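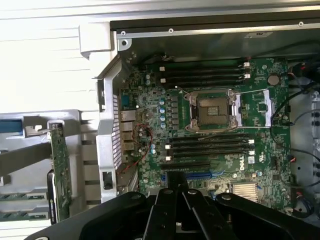

Putting the Old Dell Back Together (Slowly)

March
by Dilwyn Phillips

So I've been living with computer parts all over the dining table, and I'm having a great time. My wife is having less of a great time, but she gets the table back when I'm done and we both know it.

The computer is a Dell tower I bought for 27 dollars from Durdale, the surplus place out past the feed store. They get old office machines in by the pallet, and most of them still work fine, they're just slow and a little sad looking. I wanted something I could take all the way apart without worrying. If I break it, well, I'm out the price of a couple of pizzas!

I'd never had a processor out before. Memory, sure. Hard drives, a million times. But the processor always felt like the part you leave to somebody with a real workbench. My buddy Prys Vaughan talked me into it. He's been fixing computers since we were both in school (he once got my sister's laptop running again after a whole can of root beer) and he said the socket is the easy part as long as you keep your fingers out of it. "Look, don't poke" was how he put it, and I wrote that on a sticky note.

Anyway, the socket is prettier than I expected. All that gold in a little square, with the metal frame around it and those long thin levers running off to the side. I had the load plate open and just sat there looking at it for a while with my coffee, which I then moved to the kitchen because I'm not a complete fool.

The levers scared me more than anything. They're only wire, but there's real spring in them, and you have to push down and out a little to get them free of the hook. The first time I did it I held my breath. Prys says closing them is worse, there's a crunchy noise that makes you sure you've ruined everything, and you haven't. I'm trying to prepare myself emotionally.

I pulled the memory too. There's a bank of slots above and below the socket, and the little white latches at the ends are the nicest thing about the whole machine. Press, click, done. I wish everything in my house opened like that. The kitchen window, for a start.

Then there was the dust. I used the small brush from my Joltis kit, the one with the soft bristles, and went slowly along the edges and around the chokes. I stayed well away from the socket. For the vent holes at the back of the case I switched to a dry paintbrush, and that worked better than canned air, which in my experience just moves the dust to your eyebrows.

I also keep a muffin tin for screws. Case screws in one cup, drive screws in the next, mystery screws in the last. I have 2 mystery screws so far and I'd like it to stay that way.

Next up is the coin-cell battery. I have no idea how old it is, so I'm putting in a new one while everything is open and easy to reach. I've also got a tube of Vavik thermal paste coming in the mail, and a replacement processor I found used for 43 dollars. Yes, that's more than the computer cost. Prys has already pointed this out, twice, and I've decided it doesn't matter. It's still less than the 435 I was quoted for a new desktop that I didn't even like the look of!

If it boots, it's going in the garage for music and seed catalogs and looking up how to fix the mower. If it doesn't, I'll start with the memory and work my way back from there. The paste should get here in a few days, and I'll write up the second half after that.

Recent posts
The Muffin Tin Method for Small Screws
My Trip to Durdale Surplus
What's Wrong With the Mower Now
A Shelf for the Garage, Finally
Chili for a Cold Night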